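Notes on the Vanity Sessions

Collection for the Wikadell set resumed in March. Our target is 1000 demonstrations at the sink, and 70 have passed review.
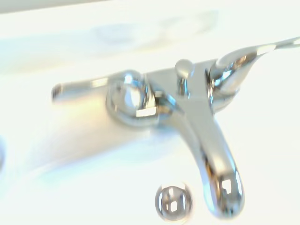 Celina Kalinowski reviews each episode before it is admitted. Blurred wrist views are retained, provided the fixed view is complete. Operators are asked to pause for 2 seconds before withdrawing the arm.

Small toiletries remain on the counter during recording.

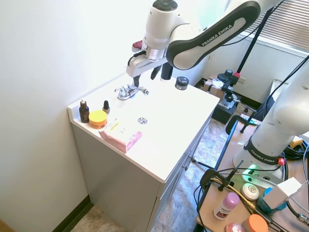
Next Steps

The Horum site will contribute 22 further episodes under the same rules.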